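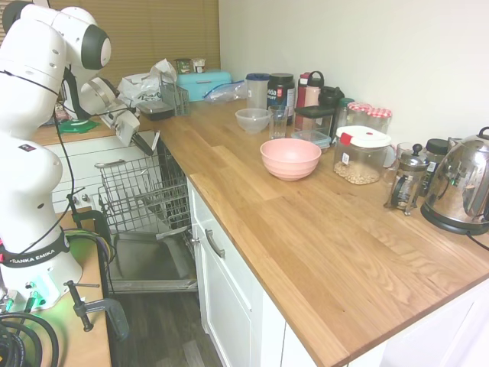 One reader wrote in to say that she had given up on her dishwasher altogether, as everything in the top basket came out gritty however hot she ran it, and could I please tell her whether to buy a new one. Please don't buy a new one yet! Nine times out of ten (well, in my kitchen at least) it wants a good clean, and you can do that in an afternoon with things you have in the cupboard.

Home Kitchen Laundry Floors Garden Ask Us

Kitchen > Appliances > Cleaning a dishwasher

I've had three machines over the years, the last of them bought when we moved to Clarside, where the water is so hard that the kettle goes white in a week. So I have had plenty of practice, and this is the way I go about it now.

You will need:
500 ml of plain white vinegar
100 g of bicarbonate of soda
An old toothbrush
A bowl of warm soapy water
A couple of cloths you don't mind spoiling

Start with the machine empty and switched off. Slide the bottom basket right out and put it somewhere out of the way, then have a look for the filter, which on most machines sits in the floor and comes out with a quarter turn to the left. Mine is a Stusis and has two parts, a mesh cup and a flat plate underneath, and I forgot about the plate for the best part of a year. Leave both parts in the soapy water for 20 minutes and then go over them gently with the toothbrush.

While they soak, see to the spray arms. The lower one usually lifts straight off, and the upper one may have a nut or a clip, so do check your booklet before you pull at it. Hold each arm up to the window and look through the holes. If any are blocked, a wooden cocktail stick will clear them nicely, and a good shake under the tap gets rid of whatever has collected inside (lemon pips, in our case, and once a bit of eggshell).

Next, wipe the rubber seal and the bottom edge of the door, where the water never seems to reach. Put the filter and arms back, making sure the filter has locked. Stand the vinegar in an open bowl on the top rack and run the hottest programme with nothing else in. When it has finished, scatter the bicarbonate over the floor of the machine and run a short hot wash.

I do all this every 4 months, with the big one in April when I'm doing the windows anyway, and rinse the filter in between whenever I remember. Top up the salt while you're there, too. I use the Zhuravel coarse sort, though the Jonitz tablets shop sells a cheaper bag that does just as well.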